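Last updated: February

Back with a long one, so put the kettle on. People have been asking how the Tefera cloth work is getting along, and I keep promising a proper thread and then going off to fold something.

Tefera, for those just joining, is our attempt at teaching a pair of robot arms to deal with clothes. We're doing it at Gekdale with the folk from Jostance, who have been very patient with us over the software.

The part I've been itching to talk about is the two-handed grasp. You take a garment lying any old how, hold it at both ends, and get it straight enough that the folding can start.

One blue garment, a gripper at either side of it:

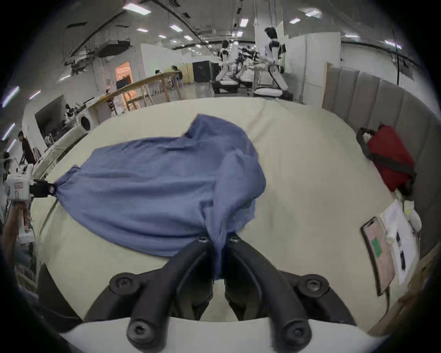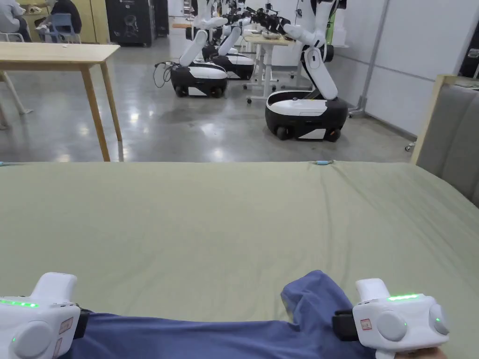

Why do you have people do the task with hand-held grippers instead of steering the robot arms from a distance?

It's quicker and it feels more natural. With a gripper in each hand you can feel the cloth pull, and you correct yourself without thinking about it. Steering arms remotely, most of us slow right down and lose that, and the robot then learns our hesitation along with everything else.

Right, the method. We used to treat the two hands as separate learners, each with its own view, and hope they'd agree. They didn't agree much! One would tug while the other was still looking for an edge, and the shirt would end up in a rope.

What we do now is cut every recording at the moment the second hand takes hold. Before that point the model only has to worry about finding a good place to grab. After it, both hands are learnt together as one movement, and the tension between them is treated as something worth predicting.

It sounds like such a small change written down (I did wonder if it was worth a thread at all), but the rope problem has very nearly gone away on T-shirts. The arms wait for each other now. I got quite emotional the first afternoon, over a T-shirt, at my age.

Trousers are another matter. The two legs wander off in different directions and the model still can't decide which end is the top. We have two ideas for that and I'm fond of only one of them – more when we've tried both.

Oh, and a tip for anyone doing similar work: leave the fumbled grabs in. We spent ages trimming them out of the Hillov recordings last year so that everything looked tidy, and the robot had no notion of what to do when it missed. With the misses left in, it has another go.

I'll write up the cutting rule properly once the Jostance people have checked my sums. Thank you for reading this far, you kind lot.

33 shares · 19 comments

Comments

Does cutting at the second grasp still work if somebody lets go and grabs again? We get that constantly with towels.
Reply

Author: We cut at the last grasp before the cloth gets lifted. Towels are on my list, I promise.
Reply

Same story with misses here, we threw ours away and regretted it. Lovely thread.
Reply

Please do socks next
Reply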